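Home | Notebook | Swatches | Contact

Workshop notebook, August 28, 2018
Down jackets, washing and re-lofting. Notes for me and Wenche
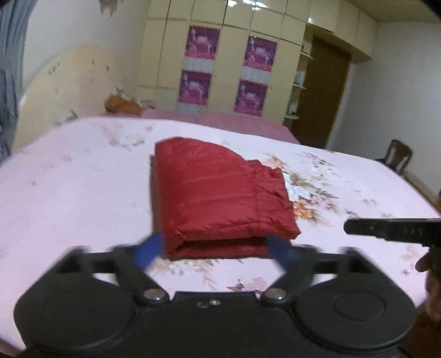 Wash trials

Girkimex down soap again, half the dose on the bottle. Full dose last time took four rinses and the baffles still felt slimy. Front loader only, gentle, zips closed, pockets checked (found a bus ticket, now pulp).

Weighed the navy one before and after. 26 grams heavier coming out of the dryer, so not dry, whatever it feels like from outside. Back in on low, 84 minutes total. Clumps worst under the arms and along the hem, broke them up by hand. Tennis balls ok but noisy, the wool ones from Sæther do nearly as well.

Smell: wet dog at first, gone by evenning. Don't panic at that stage.

Repairs

Two baffles leaking on the Zurnamia sample. Needle holes too big, down creeping out at the shoulder seam. Went over it with a finer needle and longer stitch, then a thin line of seam sealer on the inside. Looks a bit shiny. Wenche Lunde thinks customer won't mind, I would.

Kultow patch tape lifts at the corners after one wash. Round the corners and press it over night under a book. Try again in September w/ the new roll.

Storage

No compression sacks between seasons. Fold once or hang, cotton bag. Need more bags, ask at front desk

Recent entries
Zipper sliders, which ones to keep
Wax on cotton, second try
Pilling on fleece cuffs

Contact | © Workshop notebook | Back to top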